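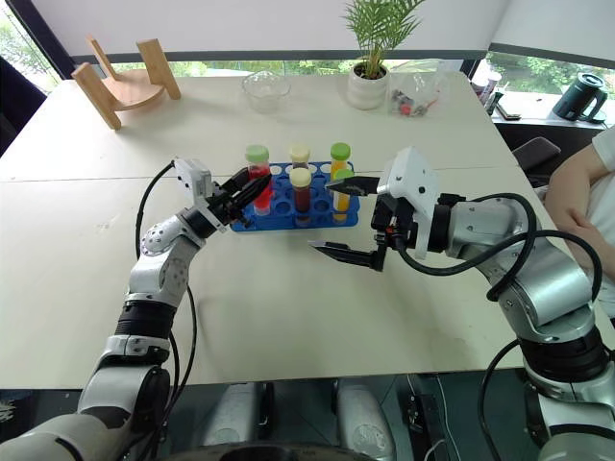 蓋の色は内容物の区分を示すものとして読んでよいのか、との問い合わせがKutus側の閲覧者から寄せられた。結論を先に記す。当室では蓋の色に区分の意味を持たせていない。緑もクリーム色も同じ手順で扱い、識別は台帳の記載とラック上の位置によって行う。以下、5月分の記録として、試験管ラックの配置練習に関する取り決めと経過を残す。

実験室記録 5月 午前

一、目的
着色液を入れた蓋付き試験管を青いプラスチック製ラックに立て、配置の記録方法を統一する。これまでKurno室とRantala室とで位置の呼び方が異なり、引き継ぎの際に読み替えを要していた。今回の作業をもって呼称を揃えることとする。

二、着色液
赤、暗い赤褐色、橙黄、黄の各色を使用している。調製はGurell様式の配合表に従い、原液から希釈した。赤と赤褐色は、単独で見れば取り違えることは少ないものの、口頭で「赤いほう」と伝えた場合に混同が生じうる。このため、赤褐色の液は記録上「褐」と表記し、「濃赤」「暗赤」等の表記は用いない。橙黄と黄についても同様とし、前者は「橙」、後者は「黄」とする。

黄の液は前回の配合では薄すぎるとの指摘があり、今回から色素を増やした。増量後の値は配合表の余白に鉛筆で記入済みである。清書は次の改訂時に行う。

三、位置の呼称
作業者がラックに正対したとき、手前左端の穴を起点とする。左から右へ番号を付し、奥行き方向は手前から順にイ、ロ、ハとする。Rantala室の旧記録では奥側を起点としているので、旧記録を参照する場合は必ず表紙の注記を確認すること。

穴には多くの空きがあるが、空きを詰めて並べ直すことはしない。隣り合う管の蓋が近いと、つまむ際に隣の蓋に触れるおそれがある。前後に並べる組では特に、奥の管から先に動かすか手前から動かすかを事前に決め、台帳の備考欄に記入する。

四、経過
午前の確認で、台帳の転記に誤りが2箇所見つかった。いずれも「橙」と「黄」の入れ替わりであり、原因は旧様式の用紙を使用したことにある。旧様式の用紙は棚から引き揚げ、裏面を計算用紙に転用した。

蓋の締め具合については、強く締めすぎた管があるとの申し送りを受けている。蓋が固いと、開ける際にラックごと持ち上がることがある。締め付けは指先で止まるところまでとし、それ以上の増し締めは行わない。緩みの確認は、管を立てたまま蓋を軽く押さえて行う。

作業台は白色の大型のものを引き続き使用する。着色液の滴は白い天板では見つけやすく、拭き残しも確認しやすい。拭き取りには水で湿らせた布を用い、赤の液が付いた布は他と分けて洗う。前回、同じ桶で洗った布がすべて薄い桃色になり、以後の拭き取り確認に支障をきたした。

五、保管
着色液の保管期限は調製から16日程度とし、期限を過ぎたものは色が保たれていても更新する。原液の瓶は遮光棚の下段に置く。上段は空き管と替えの蓋に充てる。替えの蓋は緑の残りが少なくなっているため、次の発注に含める。クリーム色は当面足りる。

六、継続事項
・ラック側面への起点の表示。油性ペンの印は拭き取りの際に薄れたため、刻印または貼付の方法を検討する。
・Kutusとの台帳様式の突き合わせ。先方の様式には備考欄がなく、移動順序の記載場所について協議を要する。
・配合表の改訂版の配布。配布先はKurno室、Rantala室およびKutusとする。
・冒頭の問い合わせへの回答は、本記録の写しをもって代える。なお、先方では蓋の色で区分する慣行があるとのことで、管を貸し出す際は台帳の該当頁を必ず添付すること。

午後は配合表の余白の値を再計算し、端数の扱いを確認する。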